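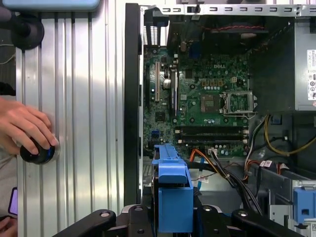 Monday, late

Second day with the Cinano kit on trial from Flimley. The job this week is the old Dell tower, side panel off, and I want to know whether the arm can do enough of the teardown to be worth paying for. The offer is 95 a week on a short rental or 104 with the support line. I have eight days left to decide.

Setup was quicker today. I left the settings from last time alone and only redid the gripper zero. The manual says to do that every morning — I skipped it once and paid for it with a lot of near misses.

Worked on the blue drive caddy most of the afternoon. The handle is long and tapered and the fingers slide toward the thin end if the approach is even a little high. Lowered the approach twice. Better, though I still don't trust it near the orange SATA cable. Cables are the weak point of the whole kit. The brochure shows a bare chassis, and I have yet to open one that looks like that.

The wrist camera I like. It gives a good view into the case and I can read the name on the motherboard without leaning over. The speed setting I don't like. Level 2 is too slow and the next one up makes me nervous.

Wrote to Flimley about softer finger pads. They make a set for the Amrani arm and I asked if it fits this one. No reply yet.

Tomorrow the memory latches, then the power supply wires if there is time. The Homberg quote is still in the drawer and I should read it before I sign anything.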